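Subject: Re: dumpling dough drying out before the lunch service
Date: July 2023

I tried the higher-water dough last week in the Sindomska kitchen. We made 344 dumplings from one batch and 294 of them were good enough to serve. The rest split at the seam, mostly the ones rolled last.

The recipe was the one from the December thread, with the Pukow flour. I let the dough rest for 17 minutes under a damp towel. It rolled out fine at first but was stiff by the end.
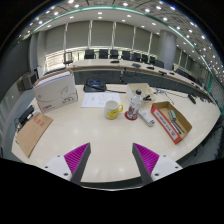 Lagman wrote that 17 minutes is too short for that flour and that it needs an hour, wrapped tight. A towel pulls water out of the surface once it starts to dry:

> We had the same trouble with Pukow. Wrap the dough in
> plastic, leave it on the counter, and cut off only what
> you can roll and fill in one go. Keep the rest wrapped.
> Warm water helps too. I would not add more oil.

I will do the hour on the next batch and leave the oil as it is. Two questions before then.

Does anyone freeze these raw? I have been boiling them first and the skins go gummy when reheated. If you freeze raw, do you dust the tray with flour or with semolina?

Also, has anyone used the Sondeo hand-crank roller for this? Ours leaves the sheet thicker on one side, and I can't find a way to adjust it. The rolling pin is slower but the sheets come out even.

I can post the full recipe with weights if people want it.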